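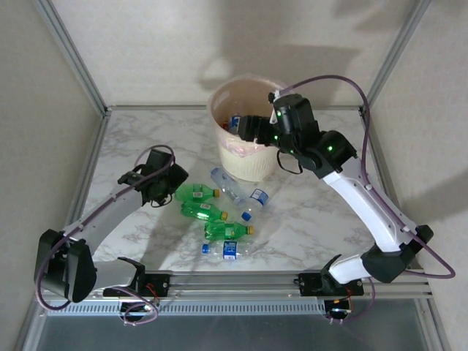 Runwood Building Services, Waste and Recycling

Sorting empty drink bottles at the table

Last updated in February by Grímur Bjarnason

There is a lot of bottle advice going around this building and most of it came off somebody's fridge magnet. Rinse three times. Peel every label. Take off every cap, save the caps in a jar, a wheelchair will be bought with them. I have tried to find out which of these do any good, and the list got short fast. What follows is how we handle empty plastic drink bottles between the break rooms and the pickup, with the parts I couldn't find a case for taken out.

It covers plastic drink bottles only. Cans and glass go in the yard.

What you need

A table you can wipe down. Stone, laminate, whatever, as long as it isn't bare wood, which holds on to soda and never lets go of it.

A round plastic bin with a wide mouth. Get one you can see into, even cloudily. We had solid gray ones for years and people kept putting bottles on top of a full bin, then looking surprised at the floor.

Clear bags, 30 gallon. The Ragnarsson pickup leaves black bags at the curb and I don't blame them.

A cloth and a sink within walking distance.

You don't need a bottle crusher. We bought a wall-mounted Jurura and it is in the storeroom on the second floor if you want to look at it. It flattens one bottle at a time, slower than you can do it with your hands, and it spits.

Step 1. Empty them

Pour out what's left. All of it, including the last mouthful of flat lemonade that people seem to think will evaporate. Liquid is the biggest problem we have and it isn't close. A bag with a few half-full bottles in it gets heavy and tears at the bottom seam, usually in the elevator.

Do you need to rinse? Water bottles, no. I can't see what you'd be rinsing off. Soda bottles, a quick splash if they're going to sit over a weekend in warm weather. Anything with milk in it, yes, properly, and do it the same day. A few drops clinging to the inside of a soda bottle are fine. I have heard people say a bottle has to be bone dry, and I've never had anyone show me a rejected bag to go with it.

Step 2. Lay out a small batch

Put a handful on the table, no more. Tipping a whole bag out looks efficient until the round ones start rolling, and then you're under the table. Soda bottles with those lobed feet will stand up if you let them. On their sides they wander, so point the necks all one way or push them up against something.

Look at each one as you set it down. You are looking for three things and it takes a second:

Is there liquid in it?
Is there something in it that isn't liquid? (Gum, straws, once a sock.)
Is it a drink bottle at all? Dish soap and cleaning spray bottles go in mixed plastic.

Step 3. Sort, but only as far as your pickup asks

This is where the magnets and I part ways. I've seen guides with five color piles for home use. Ask whoever takes your bottles what they do with the piles. In our case I asked, and for two years our carefully separated green bottles had been going into the same truck compartment as everything else.

So we have two piles now. One is bottles with a readable barcode and some shape left in them, and those go back for deposit. The other is everything else, for ordinary plastic recycling. Color doesn't come into it.

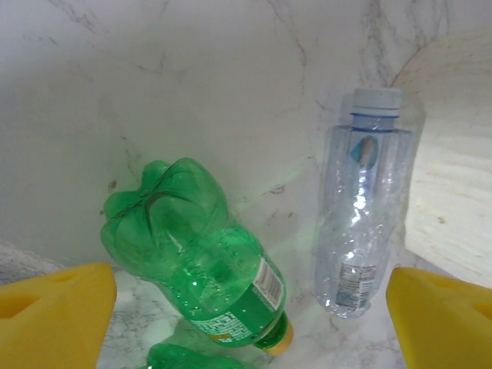
The barcode decides which pile, so turn the bottle until you find it. On the big soda bottles it tends to run along the side and you may have to roll the thing over. On water bottles it's usually with the fine print on the label. A tilted or wrinkled barcode will normally scan. A torn one won't, and smoothing it with your thumb while muttering doesn't help, I've done the trials.

If the label has come off completely, don't try to match it with a loose label from the bottom of the bag. It goes in the second pile.

Step 4. Leave the label, leave the cap

Labels stay on. For the deposit pile this should be obvious, given the last step, and yet every spring I find a row of beautifully peeled bottles worth nothing. For the other pile, our processor says labels come off at their end. I'm inclined to believe them on this one, as it's more work for them and they have no reason to make it up.

Caps are more of an argument. The old rule was caps off. Our current pickup wants them screwed back on, and I think they're right: a loose cap is small enough to fall through anything. Yours may say different. Ask, and write down the name of the person who told you, so that you have something to point at when the rule changes again.

If a cap is missing, let it be missing. Don't go hunting through the bin for a red one that fits.

Step 5. Flatten or don't

Deposit bottles: don't. The machine at the return center reads shape as well as barcode, and it's fussy. A water bottle that got a little crumpled in somebody's backpack will often go through if you blow it back out or pull it straight, but one that has been stood on won't.

Everything else: squeeze the air out lengthwise, cap back on while it's squeezed. You get more per bag. How much more is where I get suspicious, because the poster from Clesteo in the mail room says flattening cuts your bags to a quarter. Junhao Qiu kept a tally for us over one season, 1,317 unflattened bottles and then the same number flattened, and it came out a bit better than half. Still worth doing. It just isn't a quarter, and I'd like the poster taken down.

Step 6. Into the bin

Thick soda bottles first, on the bottom, standing if they'll stand. Light ones on top. Lower them in, don't throw from across the room. An empty bottle bounces off the rim more often than you'd guess and there goes the time you saved.

Stop when the tallest bottle reaches the rim. A heaped bin can't be carried through a door by one person.

Step 7. Bag and tie

Put the bag over the mouth of the bin and turn the whole lot upside down. This is much quicker than moving bottles one by one, and I resisted it for ages because it looked like a trick from a video. It works if the bin is round and you hold the bag tight under the rim. Tie once. Double knots only mean the next person cuts the bag open.

Write D on the deposit bags with a marker. Leave the others blank.

Wipe the table before you leave, including the edge nearest you, where the sticky stuff collects.

Is it worth the trouble?

People ask me this at the sink. Last year the building returned 3,625 deposit bottles, and the money covered the bags, the marker pens and part of a new bin. So no, nobody is getting rich. I'd set a target of 1,000 a quarter for this year and I expect we'll miss it in summer when half the floors are on vacation.

What has improved is the smell in the stairwell, and the bags mostly arrive downstairs in one piece. If you only take up one thing from this page, make it step 1.

Common questions

Can I leave bottles beside the bin if it's full? Please bag it and start again. Bags are on the shelf above the sink.

What about the very small juice bottles? Check for a deposit mark. If there is one, in they go with the rest. They like to hide inside the bag folds, so shake it.

Someone told me green plastic can't be recycled. Someone told me that too. Our pickup takes it.

Corrections to Grímur, second floor, before 3 p.m. If your correction is that caps should come off, bring it in writing from the pickup company.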